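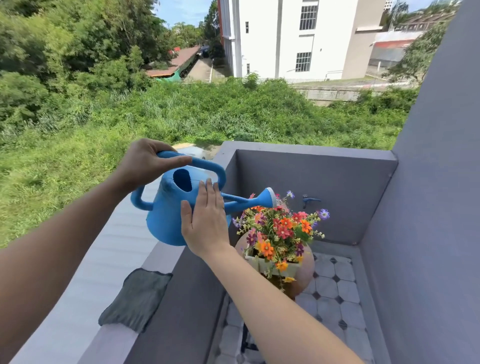 Watering can

A watering can is a portable container for getting water onto plants, usually with a handle and a spout. I've kept this entry going on my own pages for years now (it began as a note on spouts and got badly out of hand), so forgive the bits where I wander off.

Name

Older English books call it a watering pot, and I still hear that from a few gardeners of my gran's generation. "Can" took over bit by bit. My friend Thoa Bạch wrote to tell me her family only ever said "the pourer", and I've pinched it.

Parts

The body holds the water, and you fill it through an opening at the top. The spout carries the water out, and on the end there may be a rose, the cap with little holes that breaks the flow into a shower. Some cans have one handle, some have two, one for carrying and one for tipping. I like two! A long thin spout is lovely for reaching over a ledge or into the back of a crowded border, though it does pour slowly.

History

Early pots were made of clay, and one kind had a pierced base and a narrow neck. You dunked it, put your thumb over the neck to hold the water in, then lifted your thumb to let it rain. I made one at an evening class and soaked both my shoes. Metal cans came later, and plastic ones later still, lighter and much cheaper.

Materials

Galvanised steel lasts for ages if you don't leave it full in a hard frost. Copper is pretty and dear. Plastic won't rust, but strong sun can make it brittle. My Rollel is plastic and has done 7 summers, while the steel Ueda I keep for the beans weighs a ton when full.

Collecting

There are people who collect them, me included in a small way. Danica Trnka has 525 at her place in Vernden, mostly enamel, and she let me handle nearly all of them (what an afternoon).

See also

Garden hose
Rain butt
Plant mister

Last changed 28 Sep 2026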